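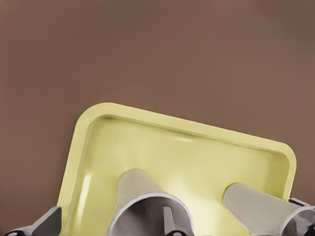
Lieven Baert told us on our first visit that he did not want another robot, he had two already, he wanted somebody to tell him what they could pick up. We have kept this remark on the wall of our office, because it describes our work better than our first brochure did.

About Neton

Neton is a small company in Pokanham. We sell one service and one kit, both for people who use a robot arm to take things out of trays and put them somewhere else. The service is a grasp study. You send us the measurements of your tray, your parts and your gripper, and we build them in simulation and try the movements there. In the simulation we work with plain colors and no background. It looks a little empty to visitors, but we look at the fingertips and the tray walls, and for this it is enough.

The company was started by Evelien Timmermans and Chibuzor Bassey, who worked together before on packing lines. Sanne Van Beek joined us in October to take care of the kit. We are now 8 people, and all of us answer the phone.

The grasp study

A standard study takes 13 working days. We test up to 80 starting positions of the gripper for each tray. You receive a written report, the simulation files and a one-hour call with the engineer who did the work. The report says clearly which positions we would not use. Most questions we get are about corners and rims – how near a finger can come to the wall before the tray moves, and how far the gripper body must stay above the edge. If your tray has a thick rim, please measure it on the outside and also on the inside. Many drawings give only one of the two.

The Gasov kit

Gasov is our set of 21 exchangeable fingertips, in rounded and flat shapes. It comes in a case with a mounting key and a printed size table. The same shapes are included as models, so what you try on the screen you can also put on your arm. Single fingertips can be ordered again by their number in the table. The kit can be rented for one month, and the rent is taken off the price if you keep it.

What we do not do

We do not sell robot arms and we do not repair them. We also do not promise cycle times from simulation only. For this we come to your site, and it is a separate offer.

Visits

You are welcome to visit us in Pokanham on working days. Please call one day before – the meeting room is small and we share it with Dijkstra, our neighbors on the same floor.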